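Jornero – léeme

Colección abierta de recetas de conservas caseras, con sus pesos, sus tiempos y sus notas de cata. La empecé para ordenar los cuadernos de mi tía y se ha convertido en lo que más me divierte de la semana (¡quién me lo iba a decir!). Si te gusta hacer mermelada y además te gustan las tablas, estás en tu sitio.

Qué contiene

700 recetas en el archivo recetas.csv, una por fila, y una carpeta notas/ con los comentarios largos en texto plano. Hay mermeladas, jaleas, chutneys, encurtidos y frutas en almíbar. La parte de cítricos es la más trabajada, con diferencia: Friederike Rieger donó su cuaderno entero de naranja amarga y lo transcribió ella misma, tachones incluidos.

Columnas principales

id: número de la receta, no se reutiliza aunque se borre la fila
nombre: tal como lo escribió quien la envió
fruta_principal: en singular y minúscula (naranja, mango, membrillo)
peso_fruta_g: fruta ya limpia, sin piel ni hueso salvo que la nota diga otra cosa
azucar_g: si se usa panela o miel, va en la columna endulzante
acido: zumo de limón, vinagre, cítrico en polvo o vacío
minutos_coccion: desde que rompe a hervir
reposo_h: maceración previa, en horas
origen: cuaderno, envío o adaptación

Los vacíos son vacíos de verdad: no sabemos el dato y no lo hemos inventado. El separador es punto y coma, la codificación es UTF-8 y los decimales van con coma. Ya sé que esto último fastidia a media humanidad, pero así venían los cuadernos.

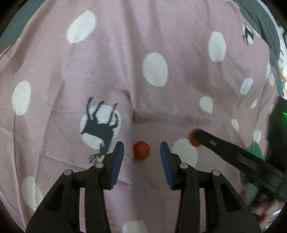 Tela rosa con lunares blancos y siluetas de ciervos.

Cambios de la versión 2

Entraron los chutneys, que antes estaban mezclados con las salsas y eran imposibles de encontrar. Hugo Rolland revisó todas las equivalencias de tazas a gramos y corrigió 16 filas en las que la taza era de desayuno – un disparate de azúcar, os lo aseguro, aunque alguna salió buenísima. También se añadió reposo_h, que pedíais desde junio. El bloque llamado Adeyemi (chutneys de mango con jengibre y guindilla) conserva los nombres originales y lleva las cantidades de picante a la baja; en las notas están las otras, para valientes.

Cómo usarlo

Se abre en cualquier hoja de cálculo. Para empezar, filtra por fruta_principal y ordena por azucar_g: se ve enseguida qué recetas son de guardar y cuáles son de nevera. El script de etiquetas, Grornance, lee el mismo CSV y saca una hoja con 20 etiquetas por página, listas para recortar. Necesita que la columna nombre no lleve punto y coma. 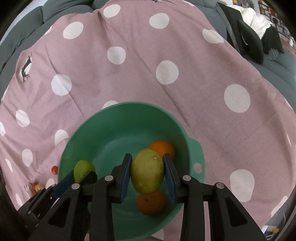
¿Puedo mezclar mango y naranja en una misma mermelada?
Se puede, y queda estupenda. Cuenta el peso de las dos frutas juntas en peso_fruta_g, pon como principal la que más pese y añade el zumo de un limón, porque el mango maduro aporta poca acidez.

Pendiente

Las recetas de pepinillos siguen sin porcentaje de sal en la salmuera. Faltan también las fotos de los cuadernos y una tabla decente de sinónimos (albaricoque, damasco, chabacano…). Si mandas una receta, indica los gramos y si la has hecho tú.

Licencia

Uso libre citando Jornero y la columna origen. El alojamiento lo pone Nelard.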